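Skikton Shared Workshop – Member Newsletter

Home News Projects Tool Bookings Open Nights Contact

Project update: the two-arm house robot 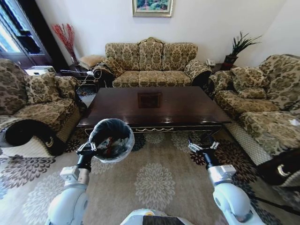 The build has been going since late winter and is now at the stage where most of the work is tuning. For members who joined after the spring issue, the goal is a machine that can do light tidying in an ordinary furnished room: emptying wastebaskets, picking things up off a rug, and bringing small objects from one table to another. It has two arms on a wheeled base, and everything on it is meant to be repairable with the tools we have in the Tedside unit.

The arms were bought as a used pair and came without controllers. We wrote our own control software, which took most of the spring, and the first version was slow enough that the arm would overshoot and come back. The current version runs the joint loop on its own board and leaves the main computer to handle the camera and the planning. That one change did more for smoothness than all the gain tuning before it. The source is in the workshop repository under Caldeira, the working name for the whole project.

Grippers

Both grippers are two-finger parallel types. The first fingers we made were printed and flexed too much at the tips. The second set is metal and a good deal stiffer, and the mounting holes are slotted so the fingers can be shimmed when they wear.

A wastebasket is a harder object than we expected when we wrote the task list. The rim is thin, so the fingers have to come down over it nearly straight. If the gripper arrives at an angle, one finger touches first and pushes the basket away. A liner makes it worse. The plastic folds over the rim and changes its thickness from one side to the other, and it slides when squeezed. We now close the fingers in two stages – a light touch until the motor current rises, then a short pause, then the full grip. The pause lets the basket settle.

The load also matters. A basket held by the rim hangs off to one side of the fingers and tries to rotate in the grip. With a light bag of trash this is fine. With anything heavier, the basket tips toward the arm. We have put a software limit on wrist speed whenever the gripper reports that it is holding something, and that has cut down on spills.

Working in a real room

Bench testing told us very little about furniture. At the bench there is one table at one height and nothing to bump into. A living room has a coffee table in the middle, seats on three sides, and a rug over most of the floor. The space left for the base is narrow, and the arms stick out well in front of it, so turning in place sweeps the grippers across anything nearby. The planner now treats the arms as part of the base's outline during a turn. Before that change it only counted the wheels and the body.

Glossy tabletops are a separate problem. The depth camera sees the reflection of the room as if it were something below the surface, and the map ends up with a hole where the table should be. For now we fill in the top from its edges, which works for rectangular tables. A round one will need something else.

Patterned upholstery and rugs have turned out to be useful. The position tracking depends on finding distinct points from one moment to the next, and a plain wall or plain carpet gives it almost nothing. A damask sofa gives it plenty. Drift on a patterned rug was small enough that we stopped correcting for it in short runs. On the bare concrete in Tedside it is still bad.

Cables on the floor remain a hazard. The camera does not reliably pick up a thin white cable against a light rug, and the wheels will climb one and drag it. Until there is a fix, whoever is running a session needs to walk the floor first and move any cords out of the way.

Power and run time

The battery pack is rated at 4000 cycles by the seller. We have no way to check that and are not counting on it. A more useful number is run time, which is 2 hours with both arms powered and the base moving. Holding an arm out straight uses more than moving it, so the software now folds an idle arm back toward the body after 20 seconds. This can be turned off from the settings page during filming or calibration.

The charger has been moved to the shelf by the roller door. Please do not leave the pack charging after the last person goes home.

Safety rules for sessions

The rules have been updated and a printed copy is on the door of the tool cabinet. The main points are these. One person holds the stop button at all times and does nothing else. Keep your hands out of reach of the arms while the motors are on, including the arm that is not being used. Reset the gripper force limit to the low setting at the start of each session. If the robot is holding something when you press stop, the fingers stay closed, so support the object before you release them by hand.

What is next

The next job is the handoff between arms. At present each arm does its own work and the other stays clear. For a wastebasket, it would help to hold the rim with one gripper and steady the opposite side with the other, which would take care of the tipping. The two arms need to agree on positions closely for this, and the calibration between them is off by 11 millimeters at full reach. Some of that is play in the shoulder mounts. New mounting plates are being cut at the Flultonville shop and should be back in October.

After that we want to try lifting the full liner out of the basket and putting a new one in. The lifting part is probably within reach. Opening a new bag is likely beyond these fingers, and we may end up with a separate holder that keeps the bag open.

Help is welcome, and you do not need to know robotics. The wiring under the base has to be redone with proper strain relief, and the build notes are well behind the build. Anyone who can solder or write clear instructions would be useful. Work sessions are on Friday evenings in the back bay at Tedside, starting at 7. The sign-up sheet is next to the drill press.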